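Chapter 6
Kitchens, Controls and the Things We Copy

I learned to cook on a stove whose knobs had lost their markings years before I was born. You turned the second one from the left until it felt right, and if the milk boiled over, you'd turned it too far. I mention this because I spent most of my first year of teaching telling students that good controls explain themselves, and then going home to a stove that explained nothing at all and that I could run in the dark.

So which is it? Does a control need to tell you what it does, or do you just need to live with it for long enough? This chapter is my attempt at an answer (a partial one, you'll see), and we're going to spend nearly all of it in the kitchen. Chapter 5 was about cars, and I promised you something with less math.

Let's start with a word we'll need over and over: mapping. A mapping is the link between where a control is and what it changes. If you have four burners in a square and four knobs in a row, somebody had to decide which knob goes with which burner, and whatever they picked, you have to learn it. If the knobs were laid out in a square too, you wouldn't have to learn a thing! People have known this for ages, and the row of knobs is still in most of the kitchens I walk into. It's cheap to build, it's easy to wipe down, and it looks like a stove.

That last point matters more than students expect. We recognize a stove by a handful of signs, and manufacturers are nervous about dropping any of them. The quickest way to find out what those signs are is to look at toy kitchens. A toy maker has very little room and very little money, so only the signs that really say "kitchen" make the cut. Knobs nearly always survive. So do plus and minus buttons these days, and the microwave clock, which would have puzzled my grandmother.

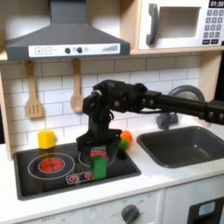

Play kitchens, with their cooktops in black. 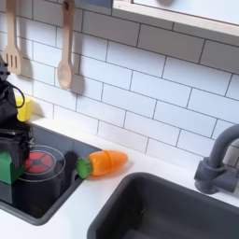

One reader of an earlier draft, Azimi, objected that a toy only shows what adults believe a kitchen looks like, and that a four-year-old asked to draw one would probably leave the knobs out and put in a table with people at it. I think that's fair, and I've left the argument open for you in the exercises at the end of the chapter. What I'd say back is that adults buy the real stoves as well, so their picture of a kitchen is the one that ends up in the showroom.

Now for some history, and I'll keep it short. The Ustdale town museum has a gas range from 1914 with its taps along the front rail, each one directly under the burner it feeds. I went to see it last May and stood there far too long. It's heavy, it's ugly, and I worked out every tap at first glance. Two rooms over there's a much later electric model from a firm called Jernbridge, with all the switches gathered in one tidy panel at the back, so you have to reach across a hot pan to turn down the heat. It won a prize, according to the label!

Something happened between those two stoves, and I don't think it was carelessness. Wires can go wherever you like and gas pipes can't, or not so easily. Once the control no longer had to sit near the thing it controlled, designers were free to put it anywhere, and they did. We'll see the same story again in Chapter 7 with light switches, and again with elevators.

Before you read on, go and stand in front of your own stove (or a roommate's, or the one in the dorm lounge). Without touching anything, say out loud which control works the back left burner. Then check the markings. Write down whether you were right and how long you hesitated, and bring your notes to class. We'll set them beside the results from the Vindport survey, in which 264 households tried the same thing, and you'll find the full table in Section 6.2.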